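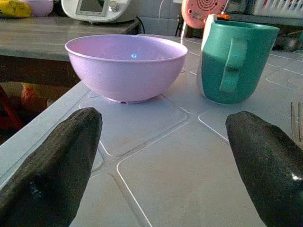 Husska Hand Grain Mill

Made by Brurnedden. Sold and serviced in the UK by Eglītis Kitchen Supply, Jimbridge.

£113.00
In stock
Product code: HUS-MILL-2
Delivery: two to four working days

The Husska is a hand-turned mill for wheat, rye, spelt, barley, rice and dried maize. It clamps to the edge of a worktop or table and grinds from cracked grain down to a flour fine enough for everyday bread. The body is cast iron with a tinned finish and the grinding plates are hardened steel. The handle is beech.

This is the second version of the mill. It has a wider clamp than the first and a locking ring on the adjustment screw, so the setting no longer drifts while you turn. Plates from the first version do not fit.

What it will grind

Dry, hard grains and most dried pulses. Split peas and chickpeas go through well if you crack them on a coarse setting first and then put them through again. Malted barley for home brewing is fine on the widest setting.

Do not use it for coffee, nuts, linseed, sesame or anything else with oil in it. The plates clog and the oil goes rancid in the grooves. Grain must be fully dry. If a kernel dents when you bite it instead of snapping, spread it on a tray and leave it somewhere warm overnight.

Specification

Hopper capacity: 200 g of wheat
Hopper width at top: 126 mm
Plate diameter: 77 mm
Clamp opening: 15 to 52 mm
Body: tinned cast iron
Plates: hardened steel, replaceable
Handle: oiled beech
Country of assembly: Latvia

In the box

Mill body with clamp
Hopper
Handle and wing nut
One pair of plates, fitted
Cleaning brush
Two rubber clamp pads
Instruction leaflet

Fitting

Check the thickness of your worktop at the front edge, including any lip or moulding underneath. The lower jaw of the clamp needs a flat area to press on. Put one rubber pad above and one below, then tighten by hand until the mill does not rock. Do not use a spanner.

Stone and tile will take the clamp, but go gently. On a tiled edge, set the upper jaw in the middle of a tile and not across a grout line. Laminate and solid timber give no trouble. We don't recommend glass tables of any kind.

Stand a bowl under the outlet. The flour falls forward as well as down, so a wide bowl loses less than a deep one, and a cloth laid behind it saves some sweeping up. 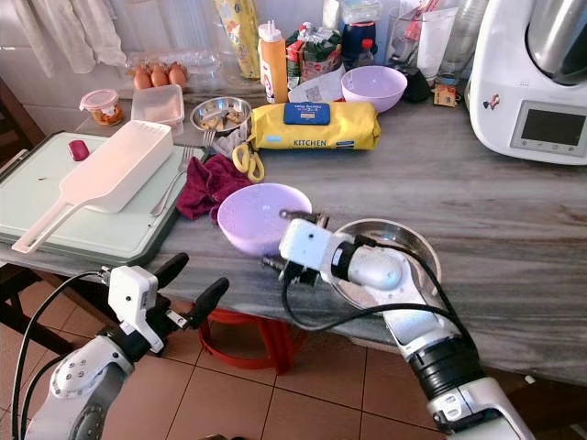
Steel and lavender bowls on a streaked marble counter, with a maroon cloth.

First use

The plates are shipped with a thin coat of food-safe oil. Wipe off what you can reach, then run two handfuls of cheap white rice through on a medium setting and throw the result away. Repeat if it still comes out grey.

Turn the adjustment screw clockwise for finer flour. When you hear the plates touch, back off a quarter turn. Never turn the handle with the plates touching and no grain in the hopper.

For fine flour, most people find two passes easier on the arm than one – the first coarse, the second close. Rye is softer than wheat and packs more readily, so feed it slowly.

Cleaning

Brush out after each use. Do not wash the body or plates in water, and keep all parts out of the dishwasher. Rice run through on a coarse setting clears most of what the brush leaves. The hopper alone can be washed if you dry it straight away. Oil the handle once or twice a year.

Spares

Replacement plates (pair)
Rubber clamp pads (pair)
Hopper, second version
Wing nut

All of these are kept in Jimbridge. Hoppers for the first version are due back in January. For anything older, email a photo of the underside of the clamp to Edgars Grigaitė in the workshop.

Customer review

"I bake twice a week and this has been on the end of my table since spring. It is slower than I expected on the fine setting but the flour is even. The clamp pads wore through and the new ones arrived on the Tuesday." – Nabila Ismail

Guarantee and returns

Five years on the body and clamp, one year on the plates. Unused mills can be returned within 30 days in the original box. Once grain has been through a mill we can only take it back if there is a fault.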